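Workshop tips: sharing a bench with a pair of arms

We sort and bundle short lengths of hookup wire at Mornstead, and since May two small robot arms have done a share of it. These notes are for the people who set up the bench in the morning and clear it at night. Add to them if you find something that works.

Clear the surface first. Take everything off, wipe it with a barely damp cloth, then put back only the containers for the job. Offcuts of wire hide against the back wall, so run a finger along that edge.

Don't scrub at the reddish lines in the top. They are in the pattern and won't come out. Two of us lost a good part of a morning on that.
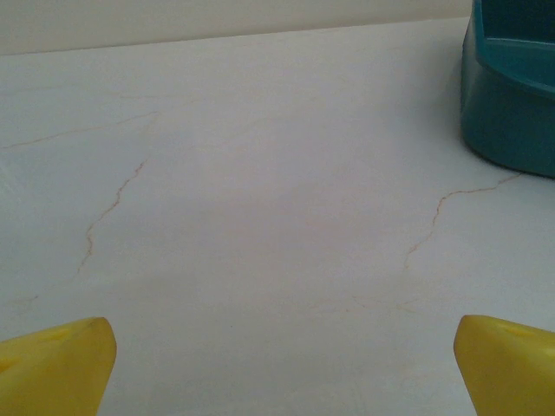

Set the containers down before you switch the arms on, and keep your sleeves out of there once they're running. If you need to move a bowl, press pause and wait for both arms to settle. Leaning in between moves saves a few seconds and has already cost us one bent bracket.

Wires go in loose. When they were all sorted by hand we used to twist them into hanks of ten, and some people still do it out of habit. A hank comes up as one lump and the whole batch has to be redone. Shake them apart and let them fall.

Put red and blue in separate tubs if you have time. If you don't, leave them mixed and mark the batch card "M."

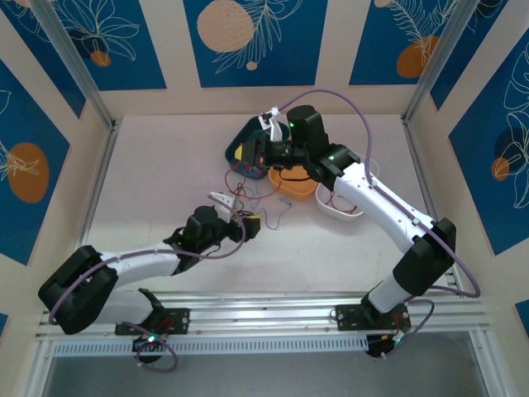
Both arms over the work area, with the teal container behind the wire pile and the two bowls beside it.

Check the purple cables at the start of each shift. They should hang in an easy loop with no kinks. If one has caught on a joint, power down before you free it.

Wipe the fingertips with a dry cloth at lunch. Skip the spray cleaner, as it leaves a film and the wires slide.

What has changed for us: a full hand shift used to be 118 bundles per person, and most of us went home with sore thumbs. The hand quota is now 56, and the rest of the day goes to checking, labeling and refilling. It is easier on the hands and harder on the eyes. Get up and look out a window now and then. Ask for the Rendier lamp if you're on the checking side, and set it to your left if you write with your right.

The checking job rotates at 10:30 and 2:00. Please stick to it even if you like the seat.

Spare bowls are on shelf 107. Broken ones go in the Flisgate crate by the door.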